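Tablecloth

A tablecloth is a cloth laid over a table, either for decoration or to protect the surface from scratches and spills. Most are woven from cotton, linen, polyester or a blend of these, though felt, lace and coated fabrics are also common. The part that hangs over the edge of the table is called the drop.

History

Cloths for dining tables were in use in ancient Rome and became a regular part of wealthy households in Europe during the Middle Ages. White linen was preferred, and a large, well-kept cloth was a sign of rank. Diners sometimes wiped their hands on its edge before separate napkins came into wider use. Damask, a fabric with a pattern woven into it, was later made in quantity in Flanders and elsewhere.

Printed cotton made colored cloths cheaper in the nineteenth century. Oilcloth, a cotton or linen fabric coated with boiled linseed oil, was popular in kitchens because it could be wiped clean. Vinyl replaced it in many homes after the Second World War.

Materials

Linen is strong and absorbent but creases easily. Cotton is softer and usually costs less. Polyester dries fast and resists wrinkling, and it is widely used for hotel and catering work – often in a blend with cotton, which feels less slippery. Felt and baize do not need a hem, as their edges do not fray in the way that those of a loosely woven cloth do. They are used on card tables and desks.

A cloth that has been stored folded will usually show its fold lines when it is opened out. Pressing removes most of them. Many caterers keep their cloths on rolls.

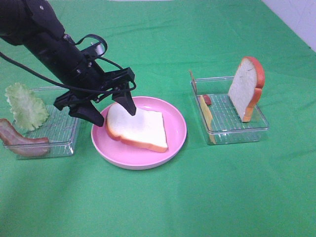
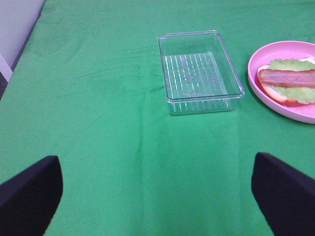

Green cloth as a table covering, two views.

Size and drop

The size of a cloth is found by measuring the tabletop and adding twice the drop to both the length and the width. For a round table, twice the drop is added to the diameter. A drop of 10 inches is common for meals at home. At banquets the cloth often reaches the floor, which on a table of standard height means a drop of close to 30 inches.

Color

White remains the usual choice for formal dining. Green has a long association with gaming and office tables, and billiard tables have been covered in green cloth for centuries. The household writer Myfanwy Parry, in her handbook Cloth and Table, advised readers to choose plain colors for small rooms and to keep patterned cloths for long tables.

Care

Cotton and linen cloths can normally be machine washed. Stains from wine or fruit should be blotted and rinsed in cold water before washing. Candle wax is allowed to harden and then scraped off, and any residue is lifted with a warm iron over paper. Wool baize should be brushed and spot cleaned, as hot water may shrink it.

See also

Damask
Napkin
Oilcloth
Table runner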